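Sunday, after midnight

Still buzzing and my ears are still ringing, so I'm going to get this down before I sleep, because last time I waited until morning and all I could remember was the parking.

So. Zinchenko at the Plitesby. Finally! I've been playing that second record since the leaves came down and I'd more or less made my peace with never seeing them, because they don't come this far west and I don't have the kind of job where you fly somewhere to see a band. Then Marta texted in the middle of a Tuesday with no words at all, only the listing and a row of exclamation marks, and I said yes before I'd checked what night it was.

The Plitesby holds 200 if everybody breathes in. I'd been there once before, for a folk night with chairs, and it felt like somebody's dining room. Tonight the chairs were gone and the coat rack had been shoved in front of the fire door and then moved again when somebody from the bar noticed. We got there early enough to stand two rows back on the left, next to the pillar, where you get a bit of the guitar amp straight in the chest. Yaryna wanted the middle. Marta wanted the wall so she could lean. I won, mostly by stopping walking.

The opener was a guy called Lukian Antoniuk, alone, with a nylon string guitar and a box he stamped on. I'd never heard of him. First song I thought, okay, pleasant, and looked at the T-shirts. Second song he dropped the tuning while he was still singing, one long note held over the top of all that sagging string noise, and then he came back in a whole step lower as if the floor had moved and taken us with it. I grabbed Yaryna's sleeve. He did six songs, maybe seven, and the one about his grandfather's bus route was so good that the bar stopped serving. I mean the bartender just stood there holding a glass. I bought the tape afterward. I don't own anything that plays a tape.

Then forty minutes of nothing, which in that room is a long time. Somebody's phone playlist over the PA, the same Utach song twice. (I like Utach! I'd have taken it three times. Marta would not.) Yaryna went out for air and came back with her hair wet from the rain and a theory that the drummer was stuck on the bridge. The drummer was on stage taping down a rug at the time, so that was that for the theory.

And then they walked on and there was no hello, no anything. Bohdana Symonenko plugged in, turned her back to us, and played the riff from "Pidthorpe" so quietly that you could hear the rain on the skylight. Four times around like that. Five. People were shushing each other. Then Yurii Bilyk hit the snare once, just once, and I swear the whole front half of the room jumped, and they were off.

I've heard that song so many times. I know where she breathes on it. It was a different animal tonight, faster and meaner, and the part where the record has strings was just bass, all bass, going up through my shoes. I was grinning like an idiot. I looked over and Marta, who had spent the drive telling me she only liked the slow ones, had both arms up.

What I want to remember about Bohdana: she doesn't talk much, but when she does she talks like she's leaning over a fence. She told us the next one was written in a laundromat and that it was about the laundromat, please don't look for anything else in it. She laughed at her own wrong chord in "Half the Orchard" and played it again on purpose in the next verse, and it sounded better. I hope they keep it. And her voice is bigger than the records let on. On the records it's right up by your ear. In the room it goes out over your head and hits the back wall and comes home again.

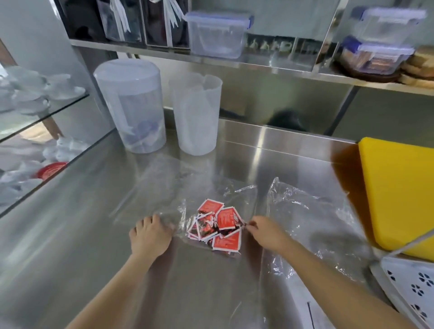
7 min read

Okay, the middle. The middle of the set was all new songs, five of them in a row, and normally that's when I start thinking about my feet. Not tonight. One of them had this stop in it, a dead stop, the whole band, and it went on so long that a guy near the back said "is that it?" in a perfectly normal voice and everyone cracked up, Yurii included, and they came back in laughing and half a beat apart and it took them a few bars to find each other. I loved that. I'd pay again for just that. Another one was nearly a waltz, with Yurii on brushes, and I have had the tune in my head ever since but I can feel it going. Down, down, up, and then a long one. Writing "down, down, up" in a diary is not going to help me at all.

No titles for any of them. The set list taped to the monitor said things like FAST D and THE SAD FARM. Yaryna got a good look at it because she's tall.

Then "Winter Rates." I've been scared of hearing that one live since last year, and I knew it was coming because she put the capo on and went quiet. I thought about Dad the whole way through and it was all right. It was better than all right. There's that line about leaving the porch light on for the meter reader and somebody behind me sang it under their breath, a bit flat, and I didn't mind one bit. Marta held on to my elbow and didn't look at me. Good friend.

They closed with the long one off the first record and stretched it to what must have been a quarter of an hour. Bohdana was down on her knees with the pedals making a sound like a train braking, the bass player had gone around behind the drums for some reason and was hitting a cymbal with his hand, and Yurii never sped up. That's the thing with him. Everybody else can fall to pieces and he keeps it at exactly the same walk. I've been trying to explain to people for ages why I like his playing and it's that, he walks. When they brought it all back together at the end I yelled something. I don't know what. My throat hurts.

One encore. Lukian came back out with his stamping box and they did an old hymn, three voices, no amps, standing in front of the mics at the lip of the stage. People at the back couldn't possibly have heard it and they stayed silent anyway. That's a good crowd. I'd like to keep that crowd and take it to everything.

Complaints, so I'm being fair to future me: the vocals were buried for the first two songs, the lights were a nasty green nearly all night, and the man in front of me filmed the waltz one with his arms straight up. Although if he posts it I will be so grateful that I'll take it back.

At the merch table afterward I managed to say "that was really great" to Yurii Bilyk and then just stood there. He said thanks and asked if it was still raining. I said yes. End of conversation, and I'm thrilled with it. Yaryna, of course, had a full chat with Bohdana about strings, because Yaryna can talk to anyone, and came away knowing that they're recording in the spring and that the waltz has no words past the first verse yet. She was making them up tonight! I couldn't tell. I thought I'd even liked a line in the second verse, something about a ladder.

I spent 35 dollars on the record I already have, in the other color. No regrets.

We talked the entire drive home, all over each other. Marta's favorite was the opener, Yaryna's was the dead stop, and I kept changing mine. By the time we got to the gas station I'd settled on the first minute of the whole night, the quiet riff and the rain. By my street it was "Winter Rates" again. Marta wanted the new record on in the car and I said no, give it a day, I want to keep the loud version in my head a bit longer. She put on the radio instead and we got farm prices.

I looked up the "Pidthorpe" video when I got in, the one in the kitchen with the dog asleep on the pedal board. 2,449 views. How? How is it not everyone? I've sent it to my brother twice and I'm sending it to him again now, he can wake up to it.

Things to do: find somebody with a tape deck. Ask Yaryna what the tuning was, she wrote it on her hand. Look up whether they're playing anywhere else before they go home, because if it's under three hours away I'm going, and Marta has already said she'll drive one direction. Drink some water.

The tune is still there, I just checked. Down, down, up, long. I'm going to hum it into my phone and then bed.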